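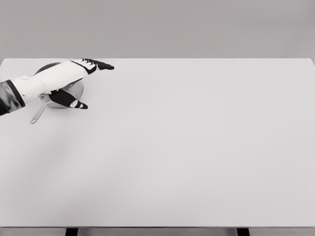 Plan de travail blanc mat : huile ou vernis ?

marlou24
Plateau blanc cassé de chez Brudeck, posé en avril. Le vendeur conseille une cire Lammers tous les 3 mois. Vous faites pareil ?

Torben Dreßler
Non. Sur un mat, la cire laisse des auréoles. Savon noir dilué, rinçage, chiffon sec.

pif_151
Pas d'accord. Je cire le mien depuis huit ans, aucune auréole. Il faut en mettre très peu et lustrer le lendemain.

Torben Dreßler
Huit ans sur quel revêtement ? Le mat de Brudeck est plus poreux que le Trivel.

pif_151
Trivel, oui. Bon, à tester dans un coin alors.

marlou24
Je teste derrière l'évier.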